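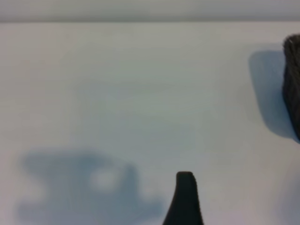
**Water bill doubled and the leak test says no leak. What am I missing?**

Posted by Jaqueline Villalobos

Our water bill comes every two months and it is normally boring. The one that came in March shows 1,691 cubic feet. The same period last year was a little under half that. There are 3 of us in the house, same as last year, and no pool or sprinklers.

What I have done so far:

- Put food coloring in both toilet tanks and left it for half an hour. No color in either bowl.
- Looked under every sink and behind the washing machine. Dry.
- Turned everything off and watched the little triangle on the meter for ten minutes. It did not move.

I called the utility and the woman on the phone said the reading was "actual," so it was not an estimate. She offered to send someone to test the meter, but there is a fee if the meter turns out fine. Before I agree to that I would like to know if there is something I haven't checked. The house is from the seventies and has a water softener in the garage that came with it. I have never touched it except to add salt.

I can pay this one bill. I don't want to pay another like it.

---

**Reynaldo Calimlim**

Check the softener before you do anything else. It only uses a lot of water when it regenerates, and most of them are set to do that in the middle of the night, so your ten minute test would never catch it. If the valve sticks or the timer gets confused after a power cut, it can run to the drain for hours, or regenerate every night when it should be doing it once a week or so.

The way to find out costs nothing:

1. Write down the full meter reading right before bed, including the last digits. Take a photo of it if the lid is hard to see into.
2. Tell everyone not to run water overnight. If somebody has to flush, have them flush once and tell you.
3. Read the meter again before anyone showers.
4. The next night, put the softener in bypass and do the same thing. There is either a lever or a push-pull knob where the pipes go into the back of the head.

If the first night shows usage and the second doesn't, you have found it. If both nights are flat, do a third with the softener back on, because a weekly cycle might have missed you.

Ours was a Zosberg, and the part that failed was a piston seal. I replaced it myself in an afternoon, most of which was spent cleaning. I emptied the whole shelf over the unit into whatever baskets and boxes we had, and it was a month before the last of them got put back.
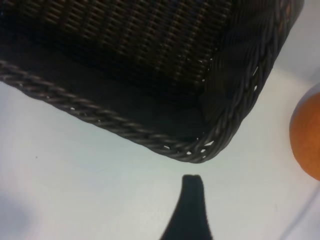 If yours is original to the house, I would price a new one before paying for a repair visit. Seals and spacers for the old heads are still sold, but the plastic around them gets brittle and you can end up chasing one drip after another. In the meantime you can leave it in bypass. Hard water for a few weeks won't hurt anything, you'll just use more soap.

One more thing. Ask the utility if they have a leak adjustment. A lot of them will credit part of one high bill if you send a receipt for the repair. They don't usually bring it up, so ask by name. Keep the receipt even if it is only for parts.

---

**Vinh Bạch**

could be the toilet. mine passed the dye test too and it was still the toilet, the fill valve kept sticking on but only sometimes. you have to listen for it

---

**Hiếu Dương**

I agree with Reynaldo on the overnight readings, but compare the meter with the bill first. It takes two minutes. Look at the number on your meter today and the "current read" on the bill. The meter should be higher. If it is lower than what they billed, somebody misread it and you don't have a leak at all.

Also count the days in the billing period. When our utility changed its routes, one bill covered three extra weeks and people on our street were upset until they looked at the dates – the daily use was normal.

I would hold off on the meter test. Old meters tend to slow down and read low, so if they swap yours the bills may go up.

---

**Jaqueline Villalobos**

Thanks. The meter is higher than the bill and the dates are normal, so it isn't a misread. I did the first overnight reading and it went up 3 cubic feet with no flushes. Bypass is tonight. The clock on the softener says it is four in the afternoon when it is nine in the morning, so I have a feeling about this.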